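The Hand Clinic at Hirkside

The registrar started at the Hirkside outpatient clinic in April, on the second floor, in the room with the ultrasound machine. The rotation was six months. The handbook said that by the end of it a trainee should be able to examine both hands and both wrists in 25 minutes, including the report.

Her first examination took almost 100.

The patient was a retired piano tuner with swelling across the knuckles of the right hand. He did not complain about the time. He asked what the gray parts were and what the black parts were. She told him that bone was the bright line, fluid was black, and most other things were somewhere in between. He asked which of those he had too much of. She said she would have to check with the consultant.

The consultant came in, put the probe down once, moved it 2 mm toward the thumb and said, "There." Then she left.

The registrar wrote the report twice. The first version used the word "possible" in four places. The consultant returned it with all four circled and no comment. The second version used it once.

By June she had learned to warm the gel. She had learned that the machine, a Stivarar with a sticking trackball, lost its presets if it was unplugged before the shutdown screen closed, and that the cleaners unplugged it on Saturday. She kept the settings on a card in her pocket - depth, gain, frequency, Doppler scale - and entered them again at the start of each week.

At home she practiced on her own left hand with a borrowed probe cover and a pen. Wrist flat, fingers spread, a folded cloth under the forearm. She drew the compartments on her skin, numbered them and washed them off before bed.

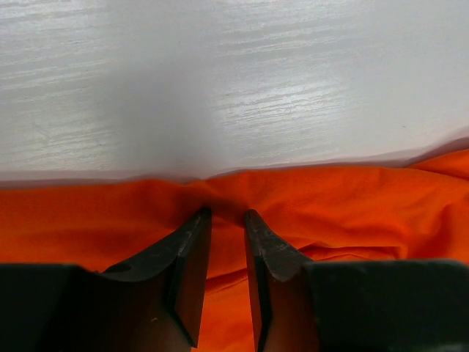
White wood grain, with cloth at its edge.

The piano tuner came back in July. He had been on tablets for 2 months and reported less stiffness in the morning, although he could not say how much less. She asked him to make a fist. He made most of one.

She scanned the knuckles in order, index to little, then the wrist. The fluid at the second joint was thinner than before. The Doppler box showed a few points of color where the earlier images had a solid patch. She froze the screen, measured, and measured again at a slightly different angle to see if the number held. It held.

"Is that the same picture?" he asked.

"Same joint," she said. "Different picture."

He looked at it for a while. He said that with a piano you could bring a string up to pitch and it would be right, and a week later it would have drifted, and this did not mean you had done it wrong. You went back and did it again. She said the next appointment would be in three months.

A salesman from Zastell had left a brochure on the counter for a newer machine. The patient read the back of it while she typed. On the way out he stopped at the door and asked if he could keep eating raisins with the tablets, as his neighbor had told him to avoid them. He bought Sultana, the kind in the red box. She said raisins were fine.

She finished the report at ten past four. The word "possible" did not appear in it. She sent it to the consultant, wiped the probe, and waited for the shutdown screen to close before she pulled the plug.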